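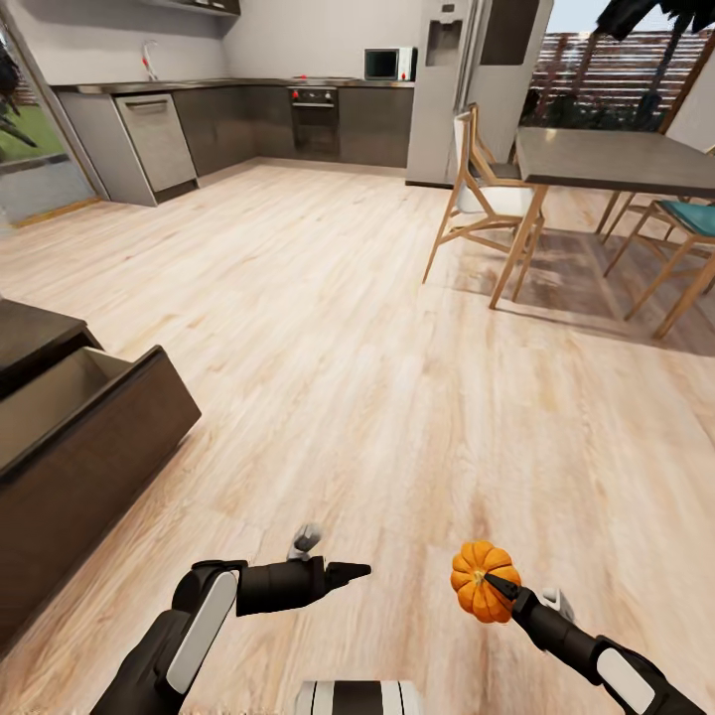
Darcy Caron wrote to ask why a page of kitchen tips keeps coming back to robots, and whether any of the Grisura results would help a person with an ordinary messy drawer. A few of them do. The rest are for readers who run their own tidying trials at home or in a school lab.

Grisura is a simulated house. A two-armed robot in it picks things up off the floor, opens drawers and puts things away, and every attempt is logged. The group in Clendville logged 3318 attempts through January and kept 2493 of them for the final comparison. The others were dropped because the start position had been saved wrong.

Open the drawer before you pick anything up

The robot was run two ways. In one, it took hold of the object first and opened the drawer with the other arm. In the other, the drawer was already open. The second way had fewer drops, mostly with round and ribbed things like small pumpkins and squash. Same at home. Pull the drawer all the way out, then go and get what belongs in it.

Pick round things up from the side

Gripping from the top worked on boxes and did poorly on anything that rolls. A low grip, with one finger on each side of the widest part, held better. For garden squash this also spares the stem, which shouldn't be used as a handle. A broken stem lets rot in and the squash won't keep.

Give a drawer one divider

Drawers with a single divider did best. Drawers with none let things slide when the drawer was closed, and drawers cut into four sections left too little room for the gripper to get in and out. My own utensil drawer had six sections and I took most of them out. One narrow side and one wide side is enough. Long thin things go in the narrow side, odd shapes in the wide one.

If the divider moves, a strip of shelf liner under it will hold it. Cut the liner a little short so it doesn't curl up at the back. 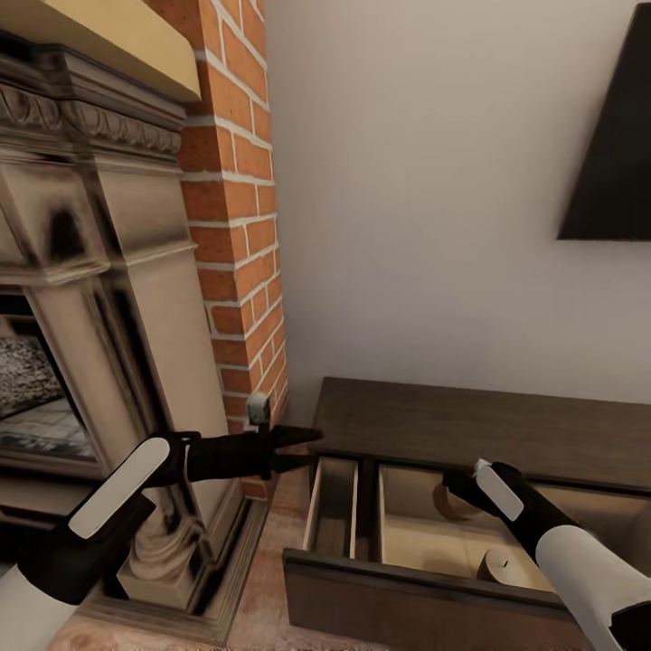
Put tall pieces at the back

Short things at the front of a drawer stay reachable when something taller stands behind them. The other way around, the robot's fingers hit the tall piece on the way in. The planner they used, Vulitz, can be told to reach over, but it took roughly 40 seconds longer per item and the group turned that setting off.

Change one thing at a time

For anyone repeating the trials: keep the room, the objects and the starting pose fixed, and change only the drawer. Mazza's first set changed the object and the drawer together, and those numbers couldn't be used for either question. Write down the failures as well — what was dropped and where it ended up — before resetting the room.

A simulated drawer doesn't stick. Real ones do, so rub a candle stub along wooden runners and wipe off the crumbs of wax. Metal runners want a dry cloth first, then a small amount of silicone spray. Don't use cooking oil on either kind. It goes gummy and picks up flour.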